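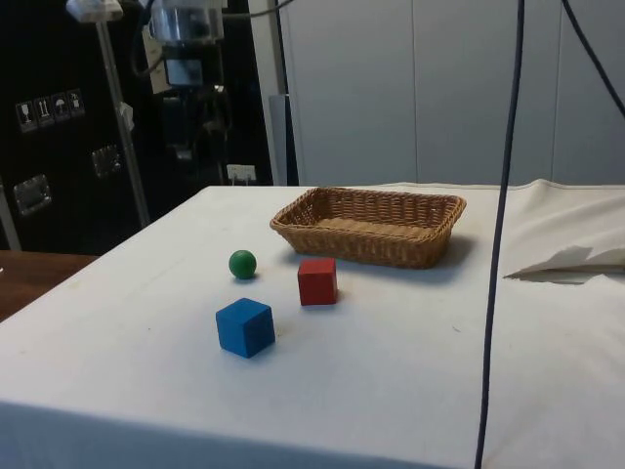 Zondholm Shared Workshop
Building a Tabletop Arm – Handout 4: The Work Surface and the First Sorting Task
Revised 1/15/18

What you should have done already

The arm is mounted and turns freely on all joints. The stop button cuts power to the motors. You have run the joint test from Handout 3 and written down the results in your build log. If any joint failed the test, fix it first. Nothing in this handout will work with a joint that slips.

1. The surface

Cover the table with a plain white cloth. The color finder in the Nullden software works by comparing each patch of the camera view with the background, and a pale, even background gives it the least trouble. Small smudges are fine. Folds are more of a problem, because a deep fold throws a gray shadow that the software may read as an object. Smooth the area where the arm will pick and place. The cloth can be rumpled out toward the sides as long as the work area is flat.

Do not tape the cloth down yet. You will want to move it once or twice before calibration.

2. Objects and target

Use a green ball, a red wooden cube and a blue wooden cube, with a shallow wicker basket as the target. Start with the basket toward the back of the table and the objects in front of it, spread out in a loose triangle. Leave enough space between them for the open fingers to come down without touching a neighbor.

A shallow basket is easier than a deep one. The arm only has to clear the rim, and you can see at once what landed inside. Any basket will do for students working at home, but avoid white plastic. It disappears against the cloth.

Cubes may sit at any angle. The software reports a rotation for each cube and the wrist should turn to match. The ball has no rotation, and the value shown for it can be ignored.

3. Cables

Let cables drop from above and keep them away from the path between the objects and the basket. Move the arm by hand through its whole reach with the power off and watch for anything that pulls tight. A cable that hangs in the camera's view is not an error, but it can split an object in two if it crosses in front of it. Check the preview before each run.

4. Calibration

Place the red cube at each of the corner marks in turn and press Record. The Dramani controller board stores the positions when you press Save, so do not switch it off before then. When the routine is finished, send the arm to the middle of the table at a height of 80 mm. The fingertips should be within 2 mm of the center mark. If they are further off, repeat the whole routine. Correcting a single corner usually makes the others worse.

5. First run

Set the speed limit to 27 percent. Keep one hand at the stop button. Run the objects one at a time in this order: red cube, blue cube, ball. The ball is last because it rolls if the fingers close off center – most first attempts at it fail.

Lift height for the basket is 132 mm, measured from the cloth. Students using the Skastirham gripper need to set the finger offset again after changing this value.

6. For your build log

Write down the cloth and basket you used, the calibration error, and the outcome of each pick. Note misses as well as successes, and say which side the object was missed on. A miss that is always on the same side points to calibration. Misses in all directions point to a loose joint or a worn belt.

Bring the log to the next session. The speed limit stays where it is until an instructor has looked through it. Groups that start in April should use the new finger pads from the parts drawer; the old ones are for practice only.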